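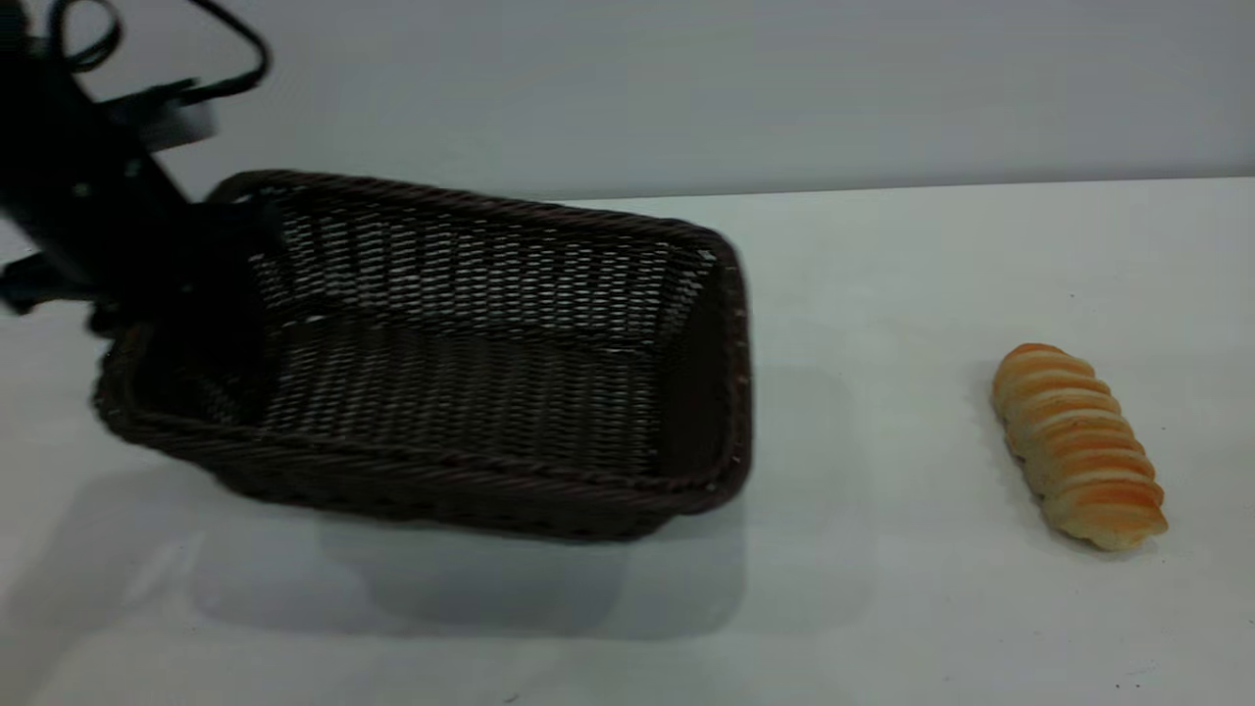

Teleop demos: how do I end an episode, and why does my arm love the basket?

Asked by skevik_basement in Arms and Grippers

I'm teaching an arm to put a bread roll in a basket by remote control. One roll, one basket, white table. I drive a leader arm by hand, the other one copies me, and the software (Telley) records the lot. I've done 261 demos, mostly in September, and my wrist would like a word.

The trained policy reaches for the roll nicely. Then about one run in three it forgets the roll exists, wanders over to the basket and pokes its fingers over the left rim as if it lost an earring in there. When it does manage the drop, it sometimes just hangs above the basket forever.

Two things I'd like to know. Should I throw out the demos where I fumbled? And where should an episode stop: when the fingers open, or when the arm is back home? I've been doing whichever one I felt like at the time, which I now suspect is a clue.

2 answers

Answer from Tahmineh Jalali (marked helpful)

It is a clue. Your arm hangs over the basket because that's where a good share of your recordings stop. It has no idea what comes next, having never been shown.

Pick one ending and stick to it. I do mine like this:

1. Start with the arm parked in the same spot every time. The roll can move around, the parking spot can't.

2. Go to the roll, close, lift. Don't stop to think in midair. If you pause for 2 seconds to admire your grip, the policy will learn to admire its grip.

3. Carry it over the rim, lower it, open the fingers, back straight up and away, and keep recording until the arm is well clear of the basket with the roll lying inside.
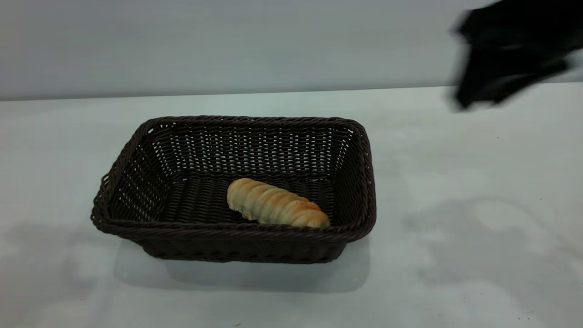 4. Drive all the way back to park, hold still for a moment, then hit stop.

On fumbles: keep the ones where you missed and went back for it. Those are worth having, they show the thing how to recover. Delete the ones where you dropped the roll on the floor, swore and reached in with your own hand. I found 17 of mine with a hand in them, all saved as "good".

The basket poking is harder to call from here. I'd look at whether you ever went to the basket first in a demo, to line yourself up or nudge it back into place. I did that all the time without noticing. If you need to move the basket, do it between recordings. Also check that the roll isn't always on the same side. If it is, the arm may have learned "go right, then go left" and not much about bread.

Watch your own recordings at high speed before you record any more. It's humbling but it takes less time than another 261.

Answer from farahani_fan_7

get a better gripper. I had the Ornora fingers and changed them and everything was fine after that. also I think the basket is too dark for the cameras?? mine is a white bowl, never had a problem. I do plastic limes though

Comment from skevik_basement

Went through the recordings. I nudge the basket first in a lot of them. A lot. Recutting the endings tonight and re-recording the rest, wrist permitting. Not buying fingers.

We use cookies to remember your login and which threads you've read. Accept / Settings

Contact | Copyright the posters, all rights reserved | Back to top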